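Bananas, and where they're allowed to live

We moved into the place at Irnness in February, and for the first few weeks I had no fruit bowl. I had a fruit situation. Apples in a saucepan, lemons rolling about on the bench every time someone shut the dishwasher too hard, and bananas slumped on top of the microwave going spotty before anybody got to them.

The old bowl didn't survive the move. It was a big blue ceramic thing from the Siliņa market, and I'd wrapped it in two tea towels and a jumper and then put the cast iron pan on top of it, so that's on me. I was sadder about it than I expected to be! It was never a good bowl, mind you. It was deep, and deep bowls are where mandarins go to grow fur. Every fortnight or so I'd get to the bottom and find something I had to pick up with a paper bag.

So I decided this was my chance to be a grown-up about it and work out what I wanted before buying anything. Naturally I then bought three things straight away. The first was a wire basket, which left little waffle marks all over the peaches. The second was one of those banana hooks (more on that in a sec, I have opinions). The third was a wooden board with a lip that looked gorgeous in the shop at Stovley and turned out to have a lip about as useful as a painted line. One bump and the plums were on the floor, and the dog had two of them before I'd even put my cup down.

My neighbour Gunārs Tamošiūnaitė came over for a cuppa around then and watched me fishing a lemon out from behind the toaster. He grew up with an orchard out the back and he's got the sort of patience with fruit that I've only ever managed with bread dough. He told me his mum kept everything in flat trays, one layer, nothing touching if she could help it, and she'd go along them every morning with her thumb. Whatever gave a bit got eaten that day. Whatever gave a lot went in a cake. I've been thinking about that woman's thumb ever since.
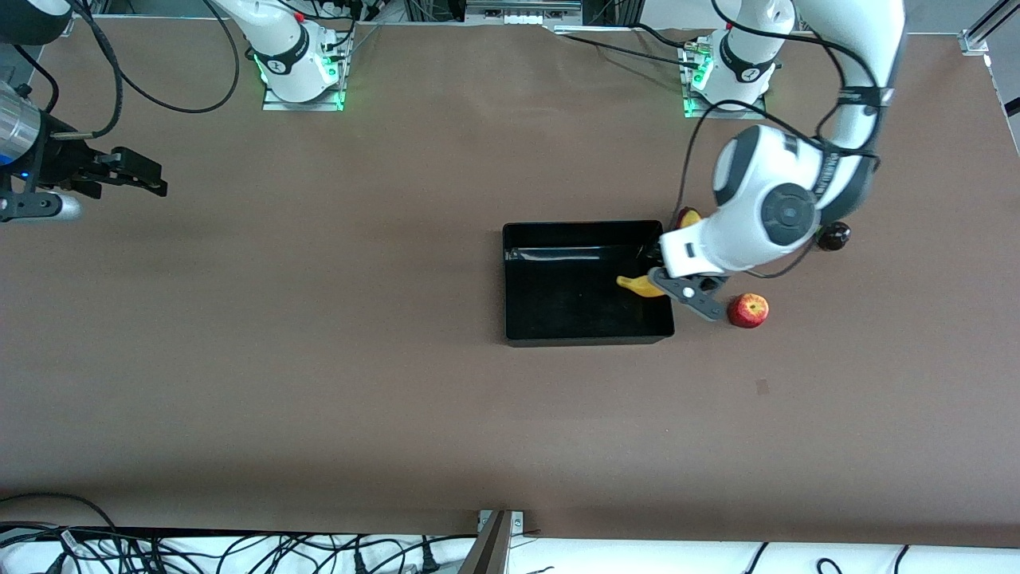
Trays, then. I'd always thought of them as something you carried drinks on, or stuck under pot plants, and it took me a while to come around to having one sitting out on the bench full time. What won me over was the raised sides. A plain black plastic one, rectangular, with a proper edge all the way round, does just about everything I ask of it, and I like how a yellow banana looks against the black, coming in over the side like that. It's a bit dramatic for a banana. The glossy bottom is the one part I'd think twice about, as shiny black plastic shows every fingerprint and crumb, and if you've got a window or a strong light nearby you'll get a big streak of glare along the wall of it. I can live with that. It wipes down with a damp cloth in two seconds, and after the wire basket (which I had to go at with an old toothbrush) I'm not fussy.

Mine goes at the end of the bench under the window in winter and over beside the bread bin once the weather warms up. Apples along the back, citrus at one end, whatever's in season in the middle. I lay a folded paper towel under stone fruit and nothing under the rest. When it's full, it's full, and anything else I've bought goes in the fridge drawer. That rule has done more for my grocery bill than any amount of meal planning, because I can see what we've got the moment I walk in. I used to come home with apples when we already had apples. We once had so many apples that I made chutney, and I don't even like chutney.

Now, bananas. Everyone says to keep them away from the other fruit because they ripen everything around them, and yes, that's true, and I ignored it for years. These days mine get the far end, a decent gap from the avocados, unless I want the avocados to hurry up, in which case they're best mates. I don't bother with the hook any more. The bunch kept dropping off it one at a time once they got ripe, usually at night, and there's something very unsettling about hearing a soft thud from the kitchen at four in the morning. It holds the oven mitts now and it's quite good at that.

I've also stopped breaking the bunch up. I tried the trick with cling wrap around the stems for a while and couldn't tell you whether it did anything, except that I kept finding little twists of plastic in the lunch boxes. The kids will eat a banana at the greenish end of yellow and not a day later. I like them with a few freckles. My husband Onau-ed his way through a whole bunch last month (family word, named for the holiday park at Onau where he ate nothing but banana sandwiches), so we're covered at most stages.

Anything past freckles gets peeled and goes in the freezer in a bag. Please peel them first. I froze them in their skins for a whole summer and trying to get the peel off a frozen black banana with cold fingers is a horrible job.

I've still got the Stovley board, if anyone local wants it. It's fine for cheese.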